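4.2 Hanging height and the second look

We were delighted by how much the artists had to say once the work was on the wall. The Plovarwood show held 6 printmakers, each with two pieces, and we logged 2742 visits over its run. 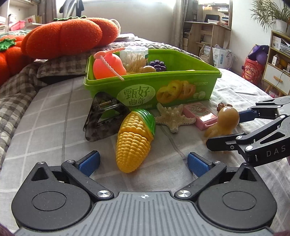 Figure 6. Toy corn cob with yellow kernels and a green husk, between blue finger pads.

Magdy Abdel Hamid objected early on that a single hanging height flatters large prints and punishes small ones, and that any count of second looks would carry that bias with it. He was right, and his remark led to the part of the study we enjoyed most! We rehung the small etchings lower, in pairs, with the labels moved to the left - a layout first tried at the Omutero print fair - and left the large woodcuts where they were.

Visitors came back to the etchings far more often after the change. They also stood closer, and several asked the desk how the plates had been inked, a question we had not heard once in the earlier weeks. The woodcuts lost none of their audience. Bhuiyan, the smaller of the two rooms, showed the stronger effect, and we suspect the softer side light there helped. Label length is taken up in Section 4.3.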